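Teleop demo station – walk-through checklist with my comments
Trosness lab, table by the curtains. Checked by Mattes Ackermann, 2022-05-03

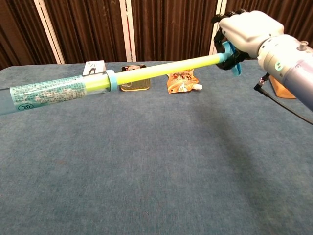
Before you power anything up

1. Emergency stop within reach of the operator – OK
Pressed it, released it, pressed it again. Please keep it on the operator's side of the table. I found it behind the monitor back in November and I'm still a little grumpy about that!

2. Second person in the room – OK
Jalen sat in with me. Whoever is second watches the arm and leaves the screen alone. If you get bored, swap seats.

3. Cable at the wrist – OK, WATCH
The thin black one that comes out near the underside of the wrist and hangs down. It wants to hang free through the whole reach, so I moved the arm slowly to both ends of its range and kept my eyes on the slack. No snag today, but there isn't a lot to spare when the wrist rolls all the way over. I'd love a longer one (Ugwu, I've put it on the order sheet, please don't cross it off again).

4. Table cloth flat and taped at the corners – FIXED
One corner had come up. Fresh tape on it now. The cloth is nice and grippy, and that's great for small stuff, but a long object can catch on it and drag the whole cloth along.

5. Curtains clear of the arm's sweep – OK
Drawn closed, nothing billowing. Don't open the window behind them during a run.

Glove and remote link

6. Operator glove calibrated to the person wearing it – OK
Do this again every time you trade operators, even if your hands look the same size. Jalen and I tried skipping it once and the thumb was way off.

7. Delay between glove and hand – OK
Measured 80 ms. Our limit is 294, so we have loads of room. If it feels sticky, stop and measure before you carry on.

8. Grip force cap set – OK
Cap is at 2 on the Bitel controller. That's plenty for the toy pump. People turn it up when something slips, and I get it, I've done it too, but try a better finger position first.

9. Hand opens when the operator lets go of the pedal – OK
Tested with the hand low over the cloth so nothing had far to fall.

Objects

10. Water pump – OK, COMMENT
My favorite object on the list and the most annoying one. Close the fingers around the light blue handle only, never on the yellow-green rod. The barrel sticks out a long way from the hand, so the far end moves much more than you expect from a small turn of the wrist. Go slowly! Keep your face out of the space in front of it, and check that the barrel is empty before every session.

11. Small items along the back edge – OK, COMMENT
Card, tin and the pouch with the spout cap. They can stay there during the pump task as long as the pump passes in front of them with space to spare. Run your finger (gently) around the rim of the tin for burrs. Squeeze the pouch and look at the cap for leaks, then wipe your hands before you touch the glove.

Showing a move by hand

12. Arm in soft mode before anyone touches it – OK
Say "soft" out loud and wait for your partner to say it back. Then push on the forearm with one hand. If it pushes back, it isn't soft.

13. Guide from the forearm, fingers stay out of the hand – REPEAT TRAINING
Two of us still reach for the fingers out of habit – me included. Added to the next briefing.

14. Demonstrations saved and named – OK
We're at 380 for the pump. Delete the ones where you bumped something, or at least mark them as bad, so the robot doesn't learn the bump.

Still open: longer wrist cable (Ugwu), refresher on item 13 (me). Station is fine to use in the meantime, with item 3 checked at the start of every session.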